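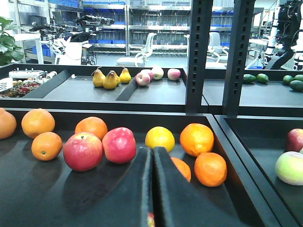
*2 min read*

Yara Hattar opened her grocery in Husside in May, in the rooms where a shoe repair shop had been before. When I visited her, she was writing the week's prices on a piece of cardboard, and she did not stop writing while we talked.

"My father had a shop also, in Monevach," she told me. "He knew what every customer was cooking. I am not so good yet. I know maybe the soups."

She worked for many years in the office of Aguirre, a wholesale company, and there she learned how fruit is bought. The apples come to her from two growers. For the oranges she still depends on her old employer, and she says this without shame. "They give me a fair price, and they answer the telephone at five in the morning."

I asked her what was the most difficult thing in the first months. She thought about it for a long time.

"The credit," she said. "People ask to pay on Friday. In my father's time you wrote it in a book. I also have a book now, and there are 623 dollars in it. I sleep fine, but my sister does not."

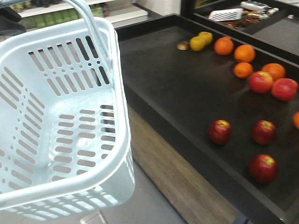
*A shopping basket in light blue plastic.*

The rent is the other worry. The owner of the building wants 200 dollars more each month from the new year, and Hattar has asked him to wait until spring. He has not replied yet.

She has no plan to sell on the internet. A delivery service called Someo wrote to her, but she did not like the contract, especially the part about returns. "If a peach is bad, the person should come and tell me it is bad," she said. "Then I give another peach, and we talk a little."

Before I left she asked if I cook lentils, and with which onions. I answered wrongly, it seems, and she sold me different ones.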